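Teaching Zira to Tidy Up: Collecting Our Own Training Examples

Project report, Bettencourt group
Written by Clementina Neves

When we started in September, I thought the learning part would be the hard part. Most of our year went into the examples, and I've ended up loving that side of it!

Zira is our two-armed robot. One of us steers the arms by hand while the camera on its head and the joint sensors record everything, and each run from start to stop is saved as one example. We practiced three tasks: wiping a desk, pushing in a chair, and moving a box from one side to the other. Our goal was 2000 examples, and we split the driving between 8 people so the model wouldn't pick up only one person's habits (I take corners much too wide).

The first 310 runs had to go. We had changed the camera settings halfway through and hadn't written down when – a painful afternoon, but now every run gets a line in the Zivareck log before the next one starts.

We also argued a lot about blur. When Zira turns, the head camera smears, and at first we threw those pictures out. Then we trained one model with them and one without, and the one with them did better at finding the desk after a turn. So they stay in. White furniture is still tricky for it, and we want to try more floors and darker desks next.

The labeling tool, Wurkgate, got its own small upgrade as well – you can now mark the start of a turn with one key, and going through a run is much faster that way.
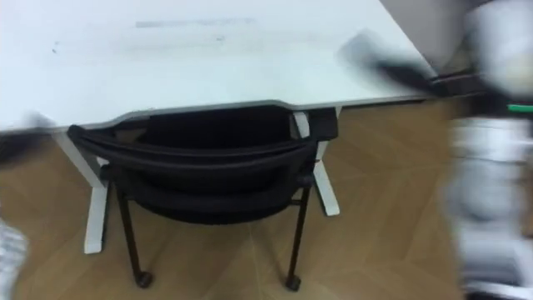
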